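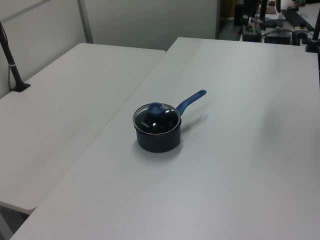
Equipment Review: Plavura Two-Finger Gripper Kit

Prepared for members of the Flurstead Shared Workshop by Giorgia Tedesco, with bench work by Trinidad Cordero

Purpose of this review

The workshop purchased one Plavura gripper kit in April for use with the tabletop arm that members have been building over the past year. The arm is intended for simple kitchen tasks: lifting a lid, moving a pan from one spot to another, and setting both down again without damage. This review covers assembly, fit to the arm, performance with household cookware, and the quality of the written instructions. It is meant to help members decide whether to buy the same kit for a build at home.

What is supplied

The kit contains the gripper body, two molded fingers, a motor, a control board, a bag of fasteners, and a printed booklet. The motor is fitted at the factory and should not be removed. A mounting plate is included, but it matches only the maker's own arm. Members using another design will need to cut an adapter. The drawing in the booklet gives hole positions but leaves out the depth of the threads, and we had to measure these before ordering screws.

The assembled gripper weighs 518 grams with the standard fingers. This figure is from our own bench scale and does not include the adapter. It is heavier than we had planned for, and the wrist joint on our arm required a stiffer bracket before it would hold position at full reach.

Assembly

Assembly took one member a single evening. The steps are in a sensible order, and the parts are bagged by step. Two matters need attention. The screws for the finger carriers are very close in length to those for the cover, and a long screw used in the wrong place will press on the drive belt. The cable exit also faces the same direction as the adapter bolts, so the cable must be routed before the adapter is tightened. The booklet mentions neither point.

The control board was recognized by our computer on the first attempt. Calibration is a matter of closing the fingers fully, opening them fully, and saving both positions. Members should repeat this after any change of finger pads.

Performance with cookware

The main test object was a small navy saucepan, marked KONKA on its glass lid, with a rounded blue knob and a long blue handle. All tests were carried out with the pan empty and away from any heat source.

Lifting the lid was the more difficult task. The knob is a low dome, and the flat pads supplied with the kit tended to ride up its sides as they closed. With the arm centered over the knob, the lift was dependable. With the arm slightly to one side, the lid tipped and slid back onto the pan. Mr. Cordero cut a pair of curved pads from soft rubber sheet, and these improved the grip a great deal. We recommend that any member planning to handle lids make similar pads at the outset.

The handle was easier to grasp, as its length gives the fingers plenty of room. Holding it level was another matter. When the fingers closed near the tip, the weight of the pan turned the handle in the grip and the base came down on its edge. Moving the grip point closer to the body of the pan solved this in most attempts. The lid should be taken off first and set aside.

Clear glass remains a problem for the workshop's depth camera, which is separate from the kit and no fault of the gripper. Overhead lamps throw bright spots on a lid, and the software sometimes placed the knob well below its true height. Turning off one row of lamps helped. Members who intend to guide the gripper by camera should allow time for this work.

Grip force

Force is set in software on a simple scale, with no units given. The lower half of the scale was enough for every task described here. At the upper end the fingers left marks in a foam test block, and we would not use those settings on glass or thin plastic. There is no physical stop, and the booklet's only safety advice is a short line about keeping hands clear. The workshop requires an emergency switch on the motor supply at all times, and members building at home are strongly advised to fit one.

Noise and wear

The gripper is quiet enough for use beside other benches. After 300 open-and-close cycles the belt showed no visible wear. One finger carrier had developed a small amount of side play, and tightening its screws removed most of it. Thread lock is not supplied and should be added during assembly.

Documentation and support

The booklet is clearly printed but short. The sample programs are better, and a member with modest programming experience can have the fingers moving within an hour. We wrote to the distributor, Clostdale, regarding the thread depth and received a correct answer the next morning. Replacement fingers may be ordered singly. Replacement belts are sold only in packs.

Comparison with the Peñalver gripper

The workshop also owns an older Peñalver gripper. It is lighter and opens wider, but its fingers report no position, so a missed grasp cannot be detected in software. For cookware, the Plavura kit is the better choice. For light items such as sponges and paper cups, the Peñalver unit remains adequate and places less strain on the arm.

Recommendation

The Plavura kit is recommended for members whose arm can carry the weight and who are prepared to make their own adapter and finger pads. It is not recommended as a first project – the gaps in the booklet would be frustrating to a beginner working alone. The workshop's unit may be reserved at the front desk. The curved pads are stored in the same case, and the cutting template is in the drawer beneath the belt sander.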